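Home Topics Workplace Care and catering Ask Log in

Two-armed robot coming into our dining room, what happens to the table staff?

Posted by Sunee Chantharasri

I work in the dining room at a residential home called Skaltby. There are 54 residents and at lunch we have two of us laying up and clearing, plus the kitchen. In August the owners are starting a trial with a robot from a firm called Zollside. It has two arms and is meant to lay tables, clear them and sort the cutlery. We have been told there are no job losses "during the trial period", and no more than that.

I went along to the afternoon when they showed us what it does. It was working at a table with a plate, a cup, a fork and a spoon.
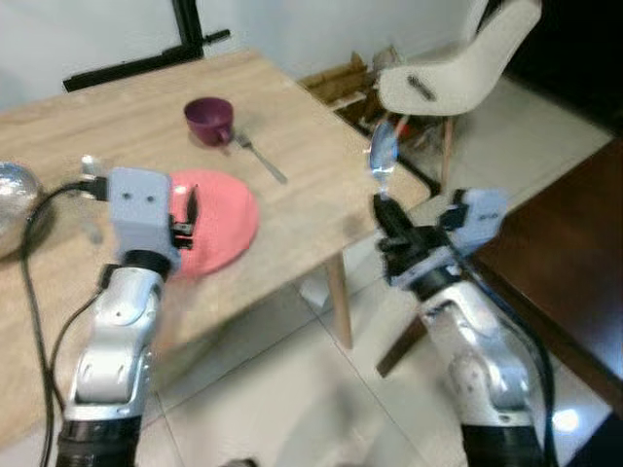
My worry is less about whether it can do the job and more about what I will be doing. At the moment I lay up, then I help people to their seats, and I notice who hasn't eaten. The manager says I will be "supervising" the machine. Nobody has said if that is on top of my present work or in place of it, or if it changes my grade. Has anyone been through this? What should I ask before it starts?

Gunhild Nørgaard

We had a similar thing at a staff canteen where I was shift lead, serving 255 lunches on a normal day. The machine was a different make but the work was the same, tableware on and off tables.

The first thing that changed was the rota. It was slower than a person at the start, so the laying up began earlier and someone had to come in for it. That someone was not asked. Get the start times in writing before the trial, and find out who covers if the person minding it is off sick.

The second thing was that minding it is real work. You put the crockery where it can reach, you take away what it can't manage, and you stop it when people come too close. While you are doing that you can't also be helping somebody to a chair. We kept a sheet by the hatch and wrote down every time one of us had to step in and how many minutes it took. After a month that sheet was the only thing management looked at, and it is the reason we kept both posts.

Spoons and bowls were what we wrote down most. If you get another look at yours, watch that part of the job for a while.
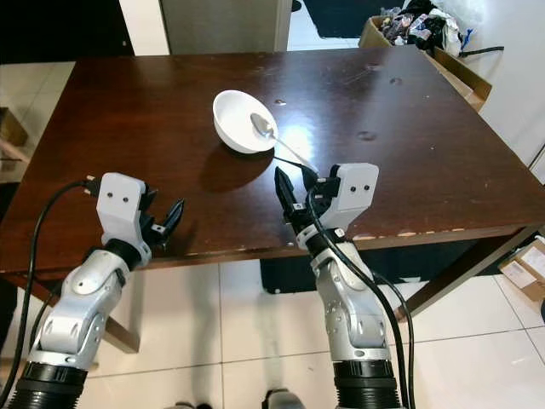 Spoon resting in a white bowl, with a gripper on either side.

Other things I would ask:

- who is trained to stop it, and is that every shift or only days
- whether supervising it goes into your job description, and at what rate
- who washes up again if something goes on the floor
- whether it records pictures of residents, and who sees them
- what happens at the end of the trial, and who decides

On the grade, ours did go up in the end, but only for the two people who had done the training. The others did the same minding without it for a good while. Ask for everyone to be trained.

Veloso

They will cut hours, they always do. My place brought in automatic trolleys and the evening shift went. Join a union if you haven't.

Nurnalel

Don't agree with the answer above, it depends on the place. I'm in a hospital kitchen, 644 trays a day, and the belt machine we got took the heavy lifting off us and the hours stayed the same. My back is better for it. But I've not worked with one with arms so can't help with that side.

Sunee, the point you made about noticing who hasn't eaten, I would put that to your manager in an email. It probably isn't written down as part of your job, and if it isn't written down it won't be counted when they work out how long clearing takes.

Sunee Chantharasri

Thank you, that is useful. I have asked for the start times and the training list. I will make a sheet like the one Gunhild describes and keep it in the servery. No reply about the grade yet.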